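Notas para a apresentação – furtos em arrecadações e garagens do bairro
Encontro de moradores, sala polivalente do edifício Tallasa
18 de janeiro de 2018

Abertura

Agradecer a presença. Dizer logo quanto tempo vou falar e que as perguntas ficam para o fim, exceto se alguém não perceber um termo.

Explicar quem sou: trabalhei em participações de furto para uma seguradora e agora ajudo condomínios a organizar a prevenção. Não sou polícia e não falo em nome da polícia. Não vou comentar processos em curso nem dizer nomes de suspeitos. Se alguém disser um nome em voz alta, interromper com educação e seguir.

O que sabemos

Desde novembro foram comunicados à administração 14 furtos nos dois blocos. O conjunto tem 131 frações, quase todas com arrecadação. É provável que haja mais casos, há pessoas que só descem à cave no verão.

O que levam: bicicletas, ferramentas elétricas, pneus de inverno, garrafas de vinho. Duas trotinetes de criança. Pouca coisa de grande valor, o que explica em parte que muita gente não tenha apresentado queixa.

Contar o caso do bloco B. A moradora tinha uma bicicleta comprada em segunda mão por 345 euros, presa com um cadeado de cabo à prateleira. Cortaram a prateleira. Ela tinha o recibo e o número do quadro apontado no telemóvel e por isso a participação ficou feita numa manhã. (Ela autorizou que eu contasse, sem dizer o andar.)

Pausa. Perguntar quantas pessoas têm o número do quadro da bicicleta guardado. Não insistir.

Como entram

Em sete dos casos não havia sinais de arrombamento na porta da rua. Entraram pelo portão da garagem ou atrás de alguém. O portão demora a fechar e quem sai de carro raramente espera.

Nas arrecadações é outra conversa. As portas são as originais, com fechadura simples, e algumas abrem com uma chave de fendas. O aloquete por fora ajuda pouco se a ferragem estiver aparafusada do lado do corredor. Mostrar a ferragem que trouxe no saco e passar pela primeira fila.

Falar da iluminação do piso -2. O sensor junto ao elevador não apanha quem vem da rampa. Já foi comunicado duas vezes.

Queixa

Apresentar sempre queixa, mesmo que falte só uma caixa de ferramentas. Sem queixa o seguro não paga e o furto não entra nas contas de ninguém.

Não mexer na porta antes de tirar fotografias. Guardar o cadeado partido num saco. Fazer a lista do que falta com calma, pode completar-se depois.

Pedir cópia da queixa e entregá-la à administração – só a primeira página, sem dados de terceiros.

Câmaras

Aqui a sala costuma aquecer. Ir devagar.

A Flutier e a Diseo apresentaram propostas. A da Flutier cobre a rampa e os dois átrios. A da Diseo inclui também os corredores das arrecadações, mas obriga a passar cabo novo e fica para uma segunda fase. Não tenho preferência e não recebo comissão de nenhuma. Dizer isto mesmo que não perguntem.

Câmara ligada pelo próprio morador, apontada ao corredor comum: não. Tem de ir a assembleia. Já houve uma discussão feia por causa disto no edifício Petchrat e acabou com advogados. Não contar a história toda, demora demasiado.

As imagens são vistas por quem a assembleia designar e entregues à polícia quando forem pedidas. Não se partilham no grupo de mensagens do prédio.

Grupo de mensagens

Serve para avisar que o portão ficou aberto ou que há uma porta forçada. Não serve para pôr fotografias de pessoas com a legenda «quem é este?». Em dezembro circulou a fotografia de um estafeta que tinha vindo entregar um móvel. O homem soube e queixou-se, com razão.

Se virem alguém a forçar uma porta: não intervir, ligar 112, dizer o bloco e o piso. Na cave a rede é fraca, subir ao átrio para telefonar.

Intervalo

Dez minutos. Café na mesa do fundo, casas de banho no corredor à esquerda. Deixar as folhas de inscrição para a gravação de bicicletas ao lado do café e recolhê-las antes de recomeçar.
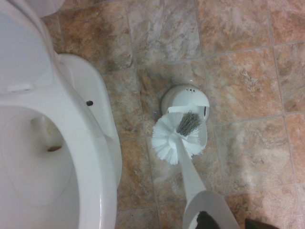

Segunda parte

A Mayuree Saengthong modera as perguntas. Dois minutos por pessoa, primeiro quem teve furtos. Tenho de confirmar com ela se a votação sobre o sensor do piso -2 fica para hoje ou passa para a assembleia.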